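Pre-session technical inspection, club superbike class
Bramport circuit, September round
Inspector: F. Farahani. Entrant: Kanagaratnam Racing, bike 29, rider G. Kodikara

1. Front brakes
Pad thickness within limit on both calipers. Lever guard fitted. Banjo bolts lockwired.
Comment: left caliper wire run in the loosening direction. Redone by W. Mabula and rechecked.

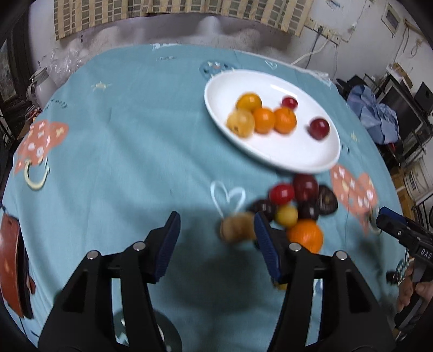
Right side accepted as presented. Lever travel firm, no weep at the master cylinder.

2. Oil containment
Belly pan holds the required volume. Drain plug wired, filter clamped.
Comment: rear seam resealed at the last round. Check again after 400 km.

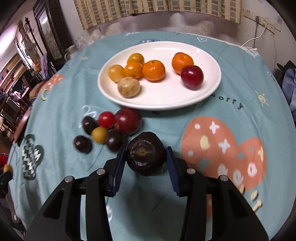
3. Chain and sprockets
Slack 30 mm at the tight spot. Shark fin guard secure. Rivet link accepted.

4. Controls
Throttle snaps shut at full lock, both sides. Kill switch works.
Comment: Brundard steering damper has light play at the frame mount. Pass, advisory.

Result: pass with one advisory. Sticker 987 issued.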